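Pascombe Adult Learning Center
Digital Basics program: July progress report
To: Bernadette Ambrose, Bensaid Fund
From: Aravind Panicker

Hi Bernadette,

Sorry this one is a bit longer than the spring report, but there's a lot to tell you and most of it is good!

Enrollment first. We signed up 89 people for the evening classes, and 49 of them finished the full course. I know you were hoping for more finishers, and so was I. Most of the people who dropped out went in the fourth week, when we moved on from email to online forms, and I think we rushed it. Next time we're giving forms two weeks and pushing the photo sharing class to the end (people will come back for photo sharing, believe me).

The bus problem I wrote to you about is still a problem. The last number 15 leaves Zarkgate at 8:40 and our class lets out at 8:45, so you can imagine. We've moved the start up to 6:30 and that has helped the Zarkgate folks a lot, though it's now tight for anyone who works until six. I've asked the library whether we could use their reading room for an afternoon group and I'm waiting to hear back.

The drop-in hour has really taken off. I thought we'd get three or four people with printer questions, and instead the chairs are full and there's usually somebody perched on the windowsill. A lot of it is phones. Some of it is letters from the pension office that tell people to "log in to your account" without saying which account. We started keeping a folder of those letters with the names blacked out, and it's turned into the best teaching material we have.

On to the take-home computers. We gave out 34 of them to people who finished the course, all donated desktops with fresh drives and more memory where we could find it. Closivura, the system we use to keep track of loans, was a pain to set up and I'd still like to complain to someone about its password rules, but it works now and I can tell you where every machine is. 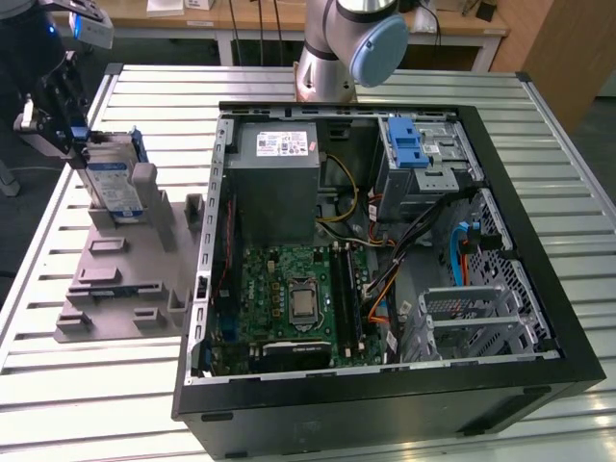
Money next. We're under on room rental and over on printing, and the two come close to canceling out. The overage is all large-print handouts. I'd like to keep making those, so could we move the leftover rental money across to printing? Let me know if you need a form for that.

Two things I'd like your advice on. One is whether the fund would pay for a second tutor at the drop-in hour, even just for the fall. The other is home internet. Plenty of our finishers have a computer now and no connection, and I don't have a good answer for them yet. The low-cost plans are out there but the sign-up is all online, which is a bit of a joke.

I'll send the attendance sheets separately once I've fixed the page where I entered the same class twice. If you'd like to sit in on an evening class in the fall, come any time after 6:30, and use the side door!

Thanks as always,
Aravind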